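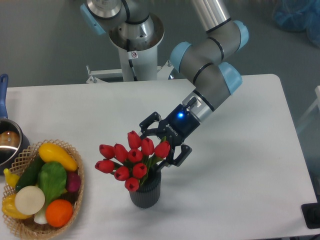 Can a robot do the chores in an ordinary kitchen yet?

A few of them, slowly, in a room set up for it, with a person standing by who knows how to reset it. That is the state of things for this course, and I would ask you to hold on to it through the next three weeks of reading.

Notes for session 4. Valentyna Boiko, Household Machines and Work

Flowers in a vase are a harder job than they look. A stem bends when you squeeze it. The blooms crowd each other, so reaching for one means pushing on its neighbors. A two-finger gripper has to come in between stems, close hard enough to hold and soft enough not to crush. You do this without thinking because your fingertips tell you when a stem starts to slip. Plenty of arms have nothing of the kind at the tip and go mostly by what their cameras see.

A basket of mixed vegetables is a different problem. A squash and an onion want different grips, and things at the bottom are held down by things on top. Artificial produce doesn't bruise or leak, and every piece is the same firmness on Monday's run as on the last one. Ask of any result with plastic food in it what would change if the food were real. A saucepan on the same table brings in a third kind of grip, by the handle, with the weight well off to one side.

How to read a success rate

The Clodgate report in your packet gives 2908 attempts. That sounds like a lot. Read the appendix: 400 of them used objects the system had not been trained on, and those are the only ones that tell you much about your own kitchen. The headline number mixes both groups.

The Tranano demo video runs ten seconds. Find out whether it was sped up, and how many takes came before it. I wrote to them in January and have had no answer.

Melnychuk is more careful and therefore less quoted. The paper counts a dropped item as a failure even when the arm picks it up again. I think that's the right rule, though we can argue about it in class.

Shop floors

The Turkoldale packing line does work, day in and day out. Look at what was done to get there: one box size, parts arriving in the same position, a fence. Most homes can't be fenced.

For next time

Pick one chore you did this week. Write down every step, including what you did when something went wrong. Mark the steps where you used touch more than sight. One page, due 7th July, on paper please.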